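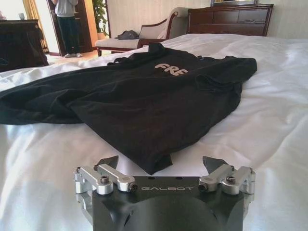 5. Garment folding in occupied-floor rooms

5.1 Scope

This section covers set-up of the folding routine for room attendants and shift leads. It applies to T-shirts, undershirts and pillowcases. For bed stripping and linen sorting, see section 6. The Vundarar scheduling console must be installed and signed in before you begin.

5.2 Division of work

The routine takes over folding only. The attendant still enters the room first, checks pockets, removes jewelry and papers, and decides which items may be handled. Items that are damp, torn, beaded or marked "do not touch" by the guest stay with the attendant.

Under the Futovard shift plan, an attendant is assigned one folding room at a time. Room quotas set before July do not apply to floors using the routine. Shift leads must enter the new quota in the console, or the old one will be carried forward.

5.3 Preparing the bed

1. Clear the bed of bags, trays, chargers and loose cushions. Pillows may remain at the head.
2. Pull the top cover flat. Small ripples are acceptable. A raised fold under the garment may be picked up together with the hem.
3. Lay one garment near the center of the bed, front side up, with the neckline away from the robot.
4. Spread the sleeves by hand if they are trapped under the body of the shirt.
5. Open the curtains or turn on the ceiling light. Do not use a bedside lamp as the only source.

Note: Dark garments on white bedding give the most reliable edge detection. For white garments, place the gray work cloth supplied in the Peeters accessory kit under the item.

5.4 Starting the routine

1. Check that both grippers are open and that no thread or lint is caught between the fingertips.
2. On the console, select Room Tasks, then Fold, then the garment type.
3. Step back beyond the reach of both arms and press Confirm.
4. Wait for the first grasp. If the grasp point shown on the console is on the bedding, press Hold and return to 5.3, step 2.
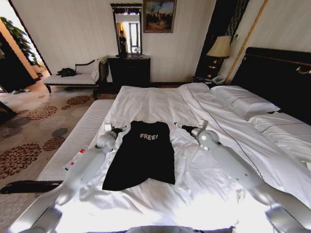 5. When the fold is complete, wait for the arms to return to the rest position before lifting the garment.
6. Place the next garment, or press End Room.

CAUTION: Do not reach across the bed to straighten a sleeve while the routine is active. Press Hold first. The arms stop on Hold but keep their grip.

CAUTION: Keep hands clear of the finger linkages when opening a gripper manually. The links close toward the gripper body and can pinch.

5.5 Failed folds

The routine tries each fold 3 times and then stops with code 340. Fold the item by hand and press Skip. A skipped item is logged against the garment type. It is not logged against the attendant, and shift leads should not use the skip count in performance reviews.

Code 398 means that the garment outline was lost. The usual causes are a bunched hem or a sleeve tucked under the shirt. Spread the item again and press Retry.

5.6 Handover between shifts

The outgoing attendant closes all open rooms in the console and writes any repeated fault in the Zavidetti log sheet, with room number and code. Allow 12 minutes for handover. This time counts as paid work and is not deducted from the break.

Section revised 15 November 2025.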